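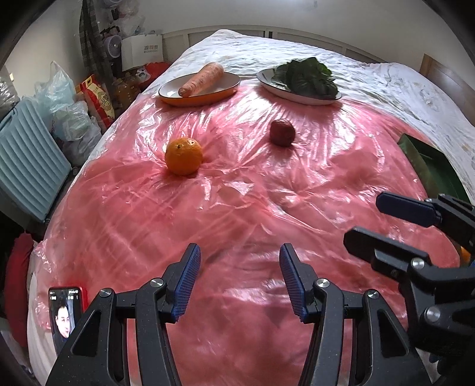
An orange and a small dark red apple on a sheet of pink plastic.

Maretstead Fruit Share Opens Winter Sign-Ups, Adds Evening Pickup at Unden Street

MARETSTEAD, November — Sturia Produce, the grower-owned fruit distributor, has opened sign-ups for its winter fruit share. The program delivers apples, oranges and pears to pickup points across Maretstead and will run through the end of March.

There are 221 places this season, 21 more than last winter. Members can choose a weekly or an every-other-week box. Both come in one size and hold enough fruit for a household of two to four people. A larger box was offered in the past but has been dropped.

The main change this year is a new pickup point on Unden Street, open from 4:30 p.m. to 7 p.m. Members had asked for a later option for several seasons. The existing pickup at the Babaei Market loading door stays open in the mornings.

"A lot of people were sending a neighbor or a parent to get their box, and some gave up their place over it," said Parvaneh Najafi, program manager at Sturia. "The Unden Street site is small, but it has parking and it's open after work."

Apples and pears come from cold storage at member orchards north of town. The oranges are trucked in from partner groves, and the variety will change as the season goes on. Ezequiel Robles, who handles buying, said the first boxes will lean toward apples.

"The early oranges are fine for juice but we'd like to wait for the sweeter ones," Robles said. "By January the box should be close to half citrus."

Each box includes a printed sheet listing the varieties and how to store them. In general, apples should go in the refrigerator, away from leafy vegetables. Oranges will keep on the counter for a week and longer in the cold. Pears should be left out until they give slightly at the neck.

Sturia has set aside 30 places at a reduced price. No proof of income is needed, and applicants check a single box on the form. Members who will be away can skip up to two boxes with three days' notice — unclaimed fruit goes to the Maretstead food pantry the next morning.

Sign-ups are open at the Babaei Market customer desk and by mail. Current members have until the end of November to renew before their places are released.

Media contact: Setareh Yazdani, Sturia Produce, Maretstead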